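3 数据来源与赛程密度的测量

3.1 研究对象

本文研究的对象是 Hundport 地区联赛中的半职业足球俱乐部。选择这个联赛，有两个方面的考虑。第一，该联赛的俱乐部同时参加 Olszewski 杯，杯赛的日程由另外一个机构安排，所以俱乐部之间的赛程密度差别比较大。第二，半职业球员在比赛以外还有工作或者学业，他们的恢复时间受到的限制比职业球员更多，而以前的文献对这一类球员讨论得很少。

在已有的研究中，“赛程密度”这个概念的用法并不统一。有的作者用一个月以内的比赛场数来表示，有的作者用相邻两场比赛之间的小时数来表示。前一种方法容易计算，但是它会把分布均匀的比赛和集中在几天之内的比赛看成一样的情况。后一种方法更加细致，可是它对比赛改期十分敏感。本文采用后一种方法，并且对改期的比赛单独做了标记，具体的处理在3.3节说明。

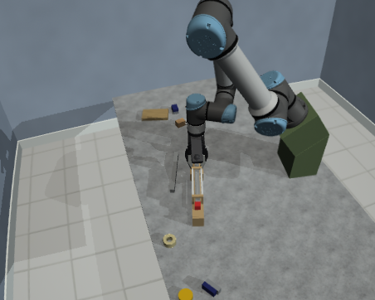
需要说明的是，本文所说的“比赛”只包括联赛和 Olszewski 杯的正式比赛。季前的友谊赛、纪念赛以及俱乐部内部的分队比赛都没有计算在内。这样做会低估一部分球队在赛季初期的负荷，特别是 Drustance 这样习惯在季前安排较多友谊赛的俱乐部。我们曾经考虑把友谊赛也放进样本，但是友谊赛的换人次数没有统一的规定，很多时候连出场名单也没有保存下来，因此最后放弃了这个想法。

3.2 样本的构成

出场记录来自联赛办公室公布的比赛报告。数据库在2018年7月10日关闭，在这个日期以后更正的报告没有再收入。最后的样本包括200名球员和2000条出场记录，每一条记录对应一名球员在一场比赛中的出场情况，内容有首发或替补、上场和下场的分钟、所在位置以及比赛的主客场。

守门员没有进入样本。守门员的跑动距离和轮换的规律与其他位置差别很大，如果放在同一个模型里面，估计出来的系数会难以解释。在赛季中间转会的球员保留在样本里，但是转会前后的记录按照不同的球员与俱乐部组合来处理。如果一名球员在转会以后的较长时间内没有出场，我们不把这段时间看作休息，在计算间隔时作为缺失值处理。

关于球员的主观疲劳感，我们使用 Troltora 问卷系统收集。球员在每场比赛结束以后的第二天早晨填写一份简短的问卷，内容包括睡眠、肌肉酸痛和整体的疲劳程度。问卷由俱乐部的体能教练发放，球员可以拒绝填写，拒绝的情况不会通知主教练。填写率在赛季的前半段比较稳定，到了后半段有所下降，下降最明显的是已经没有升级希望、也没有降级危险的球队。这一点可能使后半段的结果产生偏差，读者在理解第4节的数字时应当注意。 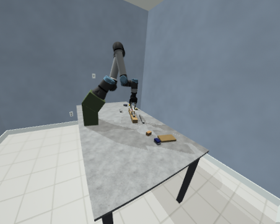

图2　房间一角的灰色长桌与关节式机械臂（仿真渲染图）

3.3 间隔时间的计算

设某名球员的上一场比赛结束时间为起点，下一场比赛的开球时间为终点，两者之间的小时数就是恢复间隔。如果球员在上一场比赛中只是坐在替补席上，没有上场，那么起点继续向前移动，一直到他最近一次真正上场的比赛。有的研究者认为，坐在替补席上的球员同样要承受旅行和赛前准备的负担，所以不应该把这样的比赛忽略。我们同意这个看法有它的道理，并且在稳健性检验中采用了另一种算法，即只要进入比赛名单就算作参加比赛。

根据间隔的长短，我们把记录分为3组，分别称为短间隔、中间隔和长间隔。分组的界限参考了联赛自己的规定：按照联赛规程，一支球队在没有得到对手同意的情况下，不可以被要求在杯赛以后的第二天进行联赛。规程对再往后的日子没有限制，因此短间隔的比赛主要集中在杯赛的那几周，以及冬季因为场地结冰而改期以后的补赛阶段。

改期比赛的处理比较复杂。一场比赛如果在原定日期之前很久就已经宣布改期，教练有时间调整训练计划，它和普通的比赛没有本质的差别。但是如果在比赛当天才宣布改期，球员往往已经完成了热身，甚至已经坐车到达客场。对于后面这种情况，我们加入了一个虚拟变量，并没有改变间隔本身的数值。虚拟变量的编码由2位编码员分别完成，意见不一致的时候，查阅当时的比赛通知再做决定。

旅行的因素用客场距离来控制。我们使用的是公路距离，没有使用直线距离。Hundport 地区的沿海部分有几个海湾，两个球场在地图上看起来很近，坐车却要绕很远的路。主场比赛的距离记为零，在中立场地进行的杯赛半决赛和决赛则按照两支球队各自的实际路程计算。
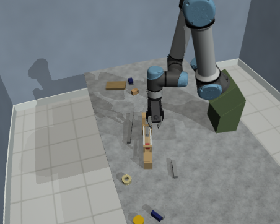

除了距离以外，场地的类型也需要考虑。联赛中一部分球队使用人工草皮，另一部分使用天然草皮。Carter Hiebert 在本项目的前期讨论中提出，球员从一种草皮换到另一种草皮的时候，肌肉酸痛的感觉可能比平时强，与间隔的长短没有直接的关系。我们接受了这个建议，在模型中加入了“草皮变化”一项：如果本场比赛与上一场比赛的草皮类型不同，取值为一，否则取值为零。训练场的草皮类型没有可靠的记录，因此没有办法加入。

3.4 模型的设定

因变量是球员在比赛后第二天报告的整体疲劳程度。由于同一名球员会多次填写问卷，不同的记录之间并不独立，所以我们使用带有随机截距的多层模型，第一层是出场记录，第二层是球员与俱乐部的组合。解释变量包括恢复间隔的组别、本场上场分钟数、客场距离、草皮变化以及当天改期的虚拟变量。年龄和位置作为控制变量放在第二层。

我们没有把比赛结果放进基本模型。比赛的胜负会影响球员回答问卷时的心情，这在访谈中多次被球员提到；可是疲劳本身也可能影响胜负，如果直接加以控制，间隔的作用会有一部分被吸收掉。作为折中的办法，我们把包含比赛结果的模型放在附录里，供有兴趣的读者比较。

缺失的问卷没有进行插补。我们检查了填写问卷和没有填写问卷的两类记录，它们在上场时间方面很接近，但是在客场距离方面有差别，长途客场以后没有填写的情况比较多。体能教练的解释是，球队回来得太晚，有的球员第二天早晨直接去上班，忘记了填写。因此，本文对长途客场以后疲劳程度的估计，应该看作比较保守的估计。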